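4.2 Email follow-up and repeat inquiries

The second part of the study looked at what happens after a homeowner first contacts a small trade business. Earlier work by Pinto and Ramasamy treated the first inquiry as the end point of a marketing campaign. In our interviews with owners, most of the complaints were about the weeks that followed. A form was filled in, a quote was sent, and the lead went quiet.

We recruited 100 businesses through the Brurach trade directory. All were roofing, plumbing, painting or electrical firms with no full-time marketing employee. Each firm agreed to route its web inquiries through Huten, a contact manager set up by the second author, for the length of the study. Firms kept their own websites, prices and sales scripts. Inquiries that came by phone were left out, which is a limit we return to in Section 6.

Firms were assigned to one of 2 follow-up plans. Under the short plan, the homeowner got a single email the day after the quote. Under the long plan, the homeowner got the same email and then a series of short messages on seasonal upkeep, each with a link to book a visit. The messages were written by Prakash Fernandes, edited for each trade, and sent under the name of the business owner. Unsubscribe requests were handled the same day. 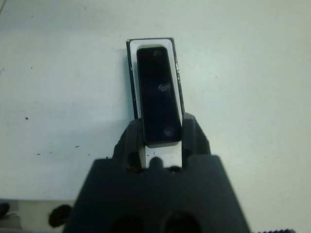
Figure 3. Slim rectangular device held upright in a gripper over a pale tabletop.

The data set closed with 4000 inquiries. We dropped duplicates, test entries, and messages from suppliers or job seekers before coding. Coding was done by Shota Uchida and Kamala Pinto, who worked from the same guide and did not know which plan a firm was on. Where they disagreed, Ashwin Venkataraman read the exchange and made the final call. Most disagreements were over whether a reply such as "maybe in spring" should be coded as interest or as a polite refusal. We coded it as interest when the homeowner named a month or a season.

Firms on the long plan received more replies than firms on the short plan, and the gap was widest for painters. Plumbing firms showed almost no gap. This fits what owners said in the interviews. A homeowner with a leaking pipe picks a plumber quickly and has little use for a message three weeks later, while exterior painting is often put off for a season or more. Roofing fell between the two, with storm repairs acting like plumbing and full replacements acting like painting. We did not plan for this split at the start and had to go back through the roofing inquiries to separate them.

Open rates were a poor guide to replies. Several firms had high open rates and few bookings, and one Petchrat electrician had the reverse. Mail programs that load messages in advance will record an open even if the homeowner never reads anything. For this reason we report replies and booked visits only, and opens are left to the appendix.

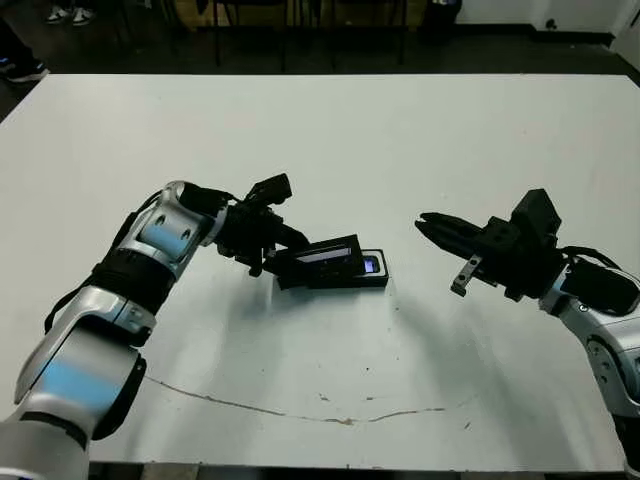
Should a small contractor send follow-up emails to every lead?
It depends on the trade. Our results support a longer series for work that homeowners tend to put off, such as exterior painting. For urgent repairs, one prompt message after the quote did as well as the full series.

We also asked owners how much time the plans took. Under both plans the sending was automatic, so nearly all of the time went to answering replies. Owners on the long plan spent more of their evenings on this, and some let replies sit for several days. Slow answers were linked to lost bookings in every trade. A firm that cannot answer within a day or so may gain little from a longer series, whatever the trade.

The choice of subject line had a smaller effect than we expected. Lines that named the job ("Your quote for the back fence") did slightly better than general ones ("A note from our team"). The Zoltadis template, which puts the company name first, did worst. We did not test discounts, as several firms asked us to leave prices out of all messages.

Section 4.3 turns to the firms' review pages and how often homeowners visited them before booking.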